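Stop grading the robot on the last frame

Posted Wednesday, too late at night

Quick one, because I have been arguing about this since March and I want it out of my head.

The habit I mean: you run a policy on a pick and place task, you take a picture at the end, you look at the picture, you write 1 or 0. Roll in basket, 1. Roll not in basket, 0. Average the column, put it in the abstract. Everybody does it. We did it in Jiltport for the whole first round of Turnus, 400 trials, and I signed off on the table myself.

I think that number is close to worthless. Not wrong. Just tells you very little about the thing you built.

What a final frame can hold – where the object is. That's it. It can't hold the three regrasps. It can't hold the arm leaning on the rim for two seconds while the wrist hunted for an angle. It can't hold the operator's hand hovering over the stop button. Two policies can end on the same picture and one of them I'd let near my kitchen and the other I would not.

When we went back and watched the video for all 400 (took forever, would not recomend doing it in one week) the scores hardly moved. The ranking did. Lai had been our best checkpoint by a small margin on end state. Scored on the path it dropped under Drindano, which is slower and duller and almost never touches anything it doesn't need to touch. Same tasks, same basket, same table. We had been about to throw Drindano out.

The usual answer is cost. End frames are cheap. You can hand a pile of stills to a classifier and go to lunch. True. We have 3052 of them from the second round and I did exactly that, the classifier agreed with me nearly every time, very nice, and I learned nothing from it except that baskets are easy to recognize.

Other answer I get is that success is success, a customer does not care how the bread got there. Don't buy it. A customer cares the day the roll is softer, or the basket is lighter and skates across the counter when you nudge it. All the contact you didn't score is sitting there waiting for that day. A success rate on one basket with one roll is a fact about one basket with one roll.

What I'd like instead is small. Log the contact. Count regrasps. Write down whether a person stepped in, even a little bit, even "just straightened it". Report the time as a spread and not a mean, the long ones are where the trouble lives. And keep the end frame, sure, as one column among several. We added four columns and the extra work per trial was roughly a minute once people stopped complaining about the form.

Also publish the ones where the policy did fine and you hated watching it. There is no box for that on any benchmark I know and their should be. I'd settle for a free text field.

I know the objection that path scores are fuzzy and two people will disagree. They will. Ours disagreed plenty the first few days, then we wrote down what a regrasp was and it mostly stopped. A fuzzy number for the thing you care about still beats a crisp one for something next door to it. Anyway the third round of Turnus gets scored both ways and both columns go in the paper, even if it makes the table ugly.
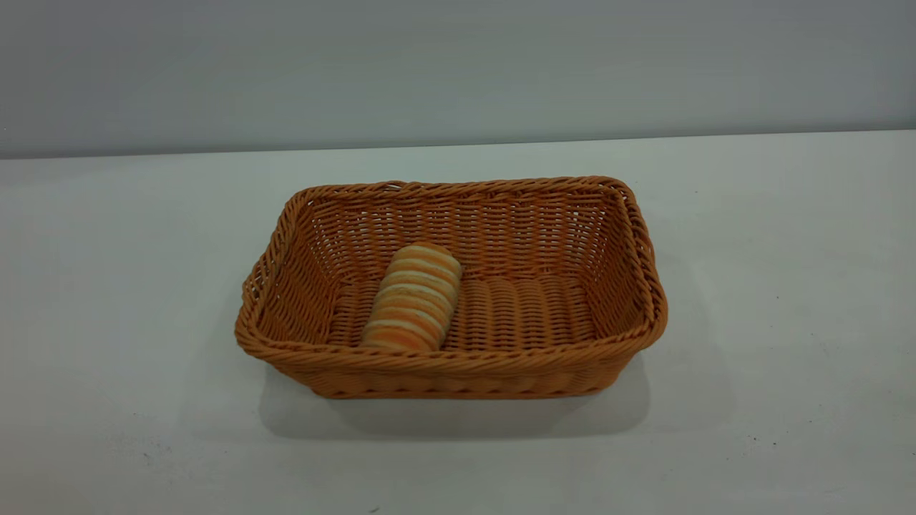

Turnus, basket task. By the end-frame rule this scores a 1.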